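**Reading the old Trelcombe paper, a thread**

April 5, 2020

I've been scanning the old weekly newspaper from Trelcombe, where I grew up. I started in February and I'm home all day now, so it's moving faster. Putting some notes here as I go.

The paper folded a long time ago. It was four pages most weeks, sometimes two when the ads were thin. It never had a website and the library only kept a partial run on film.

I have 406 issues. They were in banana boxes in my aunt's basement, in no order. A few have a grocery list or a phone number written in the margin. I'm scanning those as they are.

As of this morning I have 1,506 scans that I'm happy with. The early ones I did on the wrong setting and had to redo. Greyscale, not black and white. Black and white eats the photos and half the classifieds.

The flatbed is a used Bresix. It's slow and it's too small for a full page, so every page is done in two halves, top then bottom. I leave a good overlap or the middle lines don't match up.

Joining the halves is done in Sunus. It's fine with text. It gets confused by the livestock ads because they're all the same bull.

What I like best is the front page. In a small town the front page is whatever there is. One week it's the school board budget. The next it's a turnip.

The turnip was large, to be fair. There's a ruler beside it.

Weather took up a lot of room. Every issue has a column called "Past Week" with highs and lows and whatever the writer noticed — geese, ice on the slough, a neighbour's lilacs out early. I've started typing these into a spreadsheet as a separate file.

The ice went out later than I remember people saying it did. I only have part of the run typed, so I wouldn't lean on that yet.

The Marchetti store has an ad in almost every issue. Same spot, bottom right of page three. Stove pipe, overshoes, lamp oil, then over the years garden hose and paint. You can more or less follow what people in town were doing to their houses.

The Marchetti ad got smaller twice and then big again the year the new road went in. I'd like to know the story there. I haven't found it in the news pages. 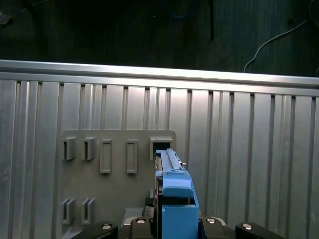 *Blue carrier in the slot, ribbed aluminum panel.*

Classifieds next. People sold everything through them. Cream separator, good order. Child's skates, one blade loose. Wedding dress, worn once, will trade for hens.

There were also a lot of notices asking for things back. "Will whoever has my post hole auger please return it." That one ran for six issues, same wording each time, and then stopped. I've looked and there's no thank-you notice.

The visiting column is the hardest to read on the scans and the one I get the most questions about. It's who had supper with whom and who went to the city for teeth. Tiny type, and the ink is bad on that page for a couple of years.

For those pages I put a sheet of black paper behind the newsprint. It stops the other side showing through. Somebody in the replies to an earlier post told me to do this and it worked right away. Thank you.

A note on handling. The edges are brown and they flake. I don't use tape, I don't iron anything, and I don't unfold a page all the way if it's cracked along the fold. If a corner comes off it goes in an envelope with the date of the issue on it.

Clean dry hands. I tried cotton gloves and tore more pages with them on than without.

File names are the year, month, day and page number, then T or B for top or bottom. I used to put the headline in the name as well. Don't do that. You'll get three different spellings of "curling bonspiel" and never find any of them.

Speaking of which, the curling reports are longer than the election reports. Full rinks, every score, who was off sick. If your family curled in Trelcombe there's a decent chance I can find them.

Gaps: I'm missing all of one winter and a scattering of summer issues. I suspect the summer ones went under somebody's painting or into a wood stove. If you have any, even a single page, I'd be glad of a photo taken flat in daylight.

I'm not looking to keep anybody's originals. When the library opens again I'll ask whether they want this set. Until then it's in the spare room, off the floor, away from the heat vent.

I've had a few people ask for obituaries. I can do those, but please send a surname and a rough year. "My great-grandfather, he farmed" is most of the paper.

Still to do: more than six boxes. I do them in the order they come up the stairs and sort the files afterwards.

Next up is the year the rink roof came down. I've seen one photo of it so far and it's printed upside down. Will post it when I've got both halves joined.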